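5. Gathering examples

Your Jullavo station learns by copying you. This means it will learn your good habits, your bad habits, and the small wobble you make when someone drops a mug. Read this section before you touch the arms.

You will need one table, one task and more patience than you think you have. The task used here is table clearing and dish handling, as set up in Azar mode.

Views from three moments of a table session, the last from the wrist camera:
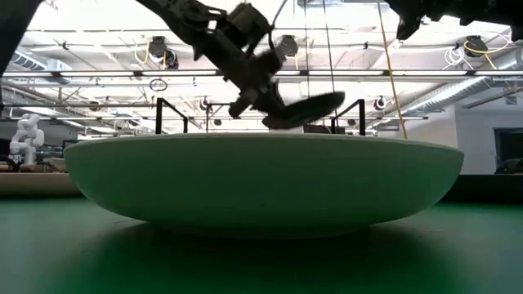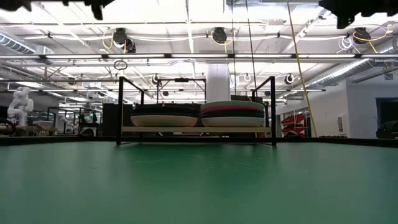
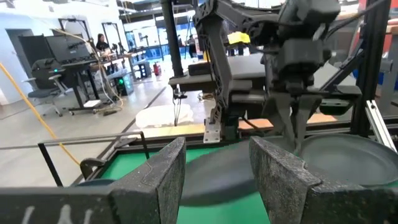
5.1 Before you start

1. Choose one task and write it down in a single sentence. If the sentence contains "and then" more than twice, you have chosen several tasks.
2. Wipe every lens. A thumbprint is a feature as far as the model is concerned.
3. Park both arms with the Jetwood pedal and wait for the second beep. The first beep means nothing and will be removed in a later release.

5.2 Recording

4. Press the pedal once and begin at an ordinary pace. Dawdling gets copied too.
5. Finish the task, return the arms to park and press again to save.
6. Move the objects a little before the next go. A hand's width will do.
7. Swap operators every 200 examples, or sooner if the current one has started talking to the gripper.

Note: Keep your fumbles if you recovered from them. A dropped dish picked up again is worth more than a perfect run. A dropped dish left on the floor should be marked Bad and swept up.

Note: Most tasks need roughly 400 examples before training is worth the electricity. You may try with fewer. The arm will look very sure of itself and miss.

Caution: Do not reach over the table while the pedal light is on. The arms do not know which things on the table are you.

5.3 Checking your set

Open the set in Flukier and sort by length. Play the 6 shortest and the 6 longest. The short ones are usually pedal mistakes, and the long ones usually contain a tea break. Delete either kind, then press Rebuild.

If Rebuild stops at 99%, leave it alone. It gets there in the end, though we have known it take until Saturday.

Training is covered in section 6.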